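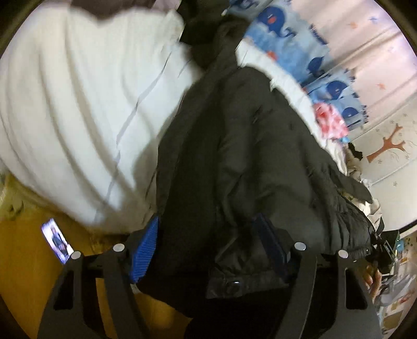
A puffer jacket in the fingers of a hand-held gripper, with the bedding all around it.

Give me the jacket over the foam cube any day. I have read a lot of papers in which a robot learns to put a cube in a bowl, and I'm glad somebody did that work, but I get truly excited when a person picks up a gripper, walks into a bedroom and starts handling the laundry.

For years the usual way to show a robot a task was to drive it by remote control. I did this for two winters at Lasholm, and I was decent at it. On a good day I got 50 clean tries at folding a towel. My shoulders hurt, the arm lagged behind my hands, and every towel was on the same gray table.

Then Tarek Boutros handed me a gripper with no robot on it. I squeezed, the fingers closed, I felt the cloth bunch and slip, and I fixed my grip without thinking (you do this all day and never notice!). By the end of November our little group had 2,571 recordings from 14 homes. Kids' rooms, mostly, because those have the best mess.

A puffy coat is a wonderful teacher. It squashes, it slides, it hides its own edges. People have spent their whole lives learning where to grab one, and all of that know-how goes straight into the recording.

Remote control still has its place. The robot's own arm can't always reach where mine can, and of our first 276 jacket recordings a good number had my elbow doing things no machine on our bench could copy. Tarek thinks we should mix in driven runs for exactly that reason, and he's probably right. I would still start by hand, in a real room, with whatever is on the bed.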